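Selling through a link on Limley – do I need to tell bidders where their money sits?

Posted by Savita Upadhyay
November 12, 2019

Hello everyone, and thank you in advance for being so patient with newcomers! I put a small digital picture set up for sale on Limley last month, mostly to see if anybody would bite, and shared the link with my 737 followers. To my great surprise I have 11 offers, the highest being $200. My trouble is that the offers page says the money is "held until accepted or withdrawn," and two of the bidders have written to ask me who is holding it. I use Pelero for my payouts, so is it Pelero, or is it Limley? And if I accept one offer, do the others get their money back on their own, or do I have to decline each one? I'd hate to leave anyone hanging. 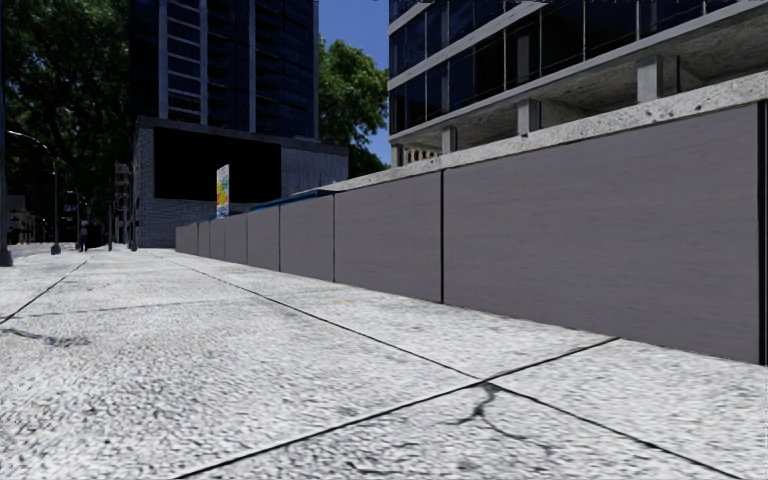
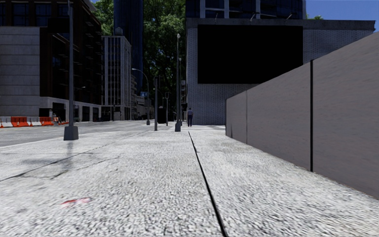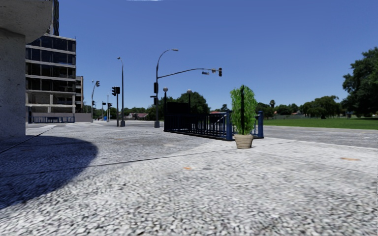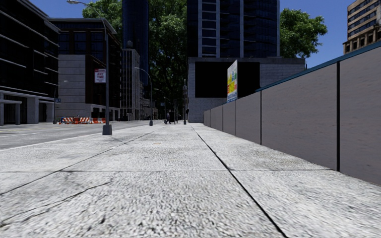 Pavement set, four renders, sold together

Baltasar Acuña
Welcome, Savita, and well done on the offers! Limley holds the money, and Pelero only comes into it once you've accepted and the payout goes through. When you accept one offer the rest are released automatically, though it can take a few days to show up on the bidder's card – I had a very nice lady write to me three times about hers before it landed, poor thing. I would send your bidders a short note now. Also look at the expiry date under each offer, as an expired one can't be accepted and the bidder has to start over. Mine all ran out in January while I was busy dithering, and I've been quicker about it ever since.

plovero1069
not sure about limley but on the other site i used you had to decline them one by one

Sayegh
Baltasar has it right. I'd only add that the payout fee comes out of your end and isn't shown on the offers page, so open the payout preview before you press accept. It's under Account, then Payouts.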